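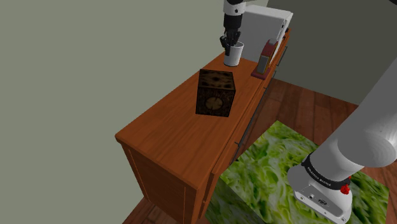

Section 5: Caring for the Top and Drawers

Home Assembly Wall Fixing Care Spare Parts Contact

This section covers the Merrick range from Brerka, in the Laltwood oil finish only. If the label inside your top drawer says "lacquer," use the separate lacquer sheet. Oil will not soak into lacquer and will leave it sticky.

Last revised 2026-09-03

5.1 The first weeks

The finish is dry when the piece leaves the factory but keeps hardening for 16 days after unpacking. During that time:

1. Leave the top bare overnight.
2. Do not use rubber feet, vinyl mats or plastic-backed runners. They can pull color out of the oil.
3. Keep the drawers open a finger's width for part of each day. The smell from inside the carcass fades faster this way.
4. Dust with a dry cotton cloth only.

Note: Wood darkens in daylight. Anything that stays in one spot for a season will leave a paler patch. Move lamps, boxes and picture stands from time to time, especially in the first summer. A pale patch usually catches up once it is uncovered, though it may take months.

5.2 Everyday cleaning

1. Clear the top.
2. Wipe along the grain with a soft cloth wrung out in lukewarm water. Add a drop of dish soap if there is grease.
3. Wipe again with plain water.
4. Dry at once with a second cloth. Pay attention to the back edge and the joints at the ends, where water sits.

Caution: No spray polish, no silicone, no glass cleaner, no melamine sponges. Silicone gets into the grain and later coats of oil will not take. We can't remove it for you.

5.3 Cups, vases and other things that stay put

Oil finish resists spills for a short while. It does not resist heat or standing water.

1. Put a cork or felt pad under anything filled with liquid.
2. Put felt under boxes and carved pieces with a rough base. Check the felt when you dust. Grit works its way in and then scratches as badly as the base would have.
3. Lift things to move them. Do not slide.
4. Wipe up coffee, wine and cosmetics right away. Nail polish remover will strip the finish on contact.

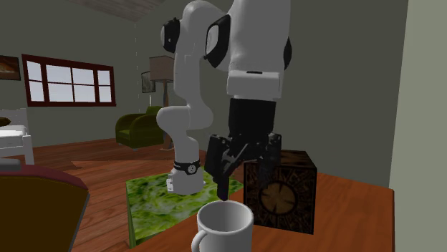

Fig. 5-2. Mug and carved box on a wooden top.

5.4 Removing a ring mark

A white ring is moisture in the finish and can often be lifted. A black ring has gone into the wood itself and needs sanding by someone who has done it before.

For a white ring:

1. Leave the mark alone for 39 hours. Many fade without help.
2. If it is still there, lay a dry cotton cloth over it and pass a warm iron across for a few seconds, no steam. Lift the cloth and look. Repeat up to five times.
3. Let the wood cool fully.
4. Rub in a little Rollasa maintenance oil with a lint-free cloth, going slightly past the edge of the mark.
5. Wipe off all the oil left on the surface after some 7 minutes. Oil that dries on top turns tacky.

Warning: Cloths soaked in oil can heat up and catch fire by themselves. Spread them flat outdoors to dry, or put them in a metal can filled with water and close the lid. Never leave them balled up in a trash bag.

5.5 Yearly oiling

Once a year is enough for most rooms. May is a good time if your heating is off by then -- the windows can stay open and the oil dries evenly. Do the ends as well as the top. The drawer fronts need only what is left on the cloth. Do not oil drawer runners or the inside of the drawers. If a drawer sticks in damp weather, rub a plain white candle along the runner and try again before you call us.

For loose knobs and drawer alignment, go to Section 6.

Comments (4)

dunmore_k
The iron trick worked on a ring I'd had since Christmas. Took all five goes. Slight shiny spot left but the oil mostly hid it.

Patty in 2B
Does this apply to the bedside tables too? Same label in mine, but the oil looks a lot darker on them.

Huia Mahuika
Yes Patty, same finish, same steps. I did both of mine together. Test the oil on the underside first, mine went a shade redder than I wanted.

r.oswin
Please add how much oil is needed for the wide dresser. I bought two cans and the second one is still sealed.

Back to top Previous Next Print this section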